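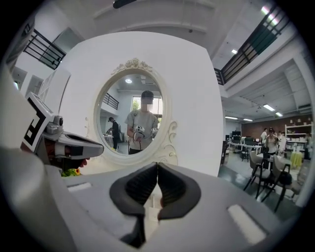

Can a machine tidy a bedroom yet?
Parts of the job, slowly, and with somebody close by. Picking up one known object from a clear surface is within reach of several firms. Doing the whole room, in a house the machine has not met before, is still a long way off.

Jul 1, 2019

Greco, the automation firm based in Kemcombe, says it wants a household robot on sale within a few years and has started a new round of work on what it calls dressing table chores: putting away brushes, closing drawers, wiping down a surface and leaving the mirror alone. The project is named Balden. The firm put out a two-page statement on it this week, and the statement is long on hope.

For now the hands doing the chores belong to people. Staff hold grippers and work through a task the way they would at home, and the recordings are used to teach software what a tidy-up involves. Greco says it has 1622 recordings so far and expects to need many more. It did not say how many of those were good enough to use.

That is a sensible way to start, and cheaper than building a robot first and finding out later that it can't open a jar. But it tells us very little about what a machine will manage by itself. A person holding a gripper brings a lifetime of knowing how hard to squeeze, when a lid is about to slip and which of two bottles will fall if the other is moved. How much of that survives in a recording is the question, and the statement spends one sentence on it.

The only test figures given come from January, when an arm on a fixed stand was asked to move small items from a table into an open tray. It tried 300 times and needed help in 41 of them. Greco calls this a strong result. Anyone who has had to stop what they are doing and rescue a hairbrush may see it differently. The items were the same throughout, the tray did not move, and there was no time limit that the firm was willing to share.

Mirrors are a known headache too. A camera that sees a bottle and its reflection has to work out which one can be picked up, and the statement admits that early versions of the software reached for the wrong one. It says this has been "largely addressed" – no numbers are attached.

The shop-floor side is a little further on. Tivwood, which runs a chain of homeware stores, has agreed to let Greco try shelf restocking at one branch, after closing time and with staff present. The trial covers around 400 products, all boxed and none of them breakable. Tivwood says no jobs are at risk. On the present showing that is easy to believe, given that someone has to stay late to watch.

Greco would not give a price for a home model or say when outsiders might be allowed to run their own tests. A second statement is promised once the Tivwood trial is over.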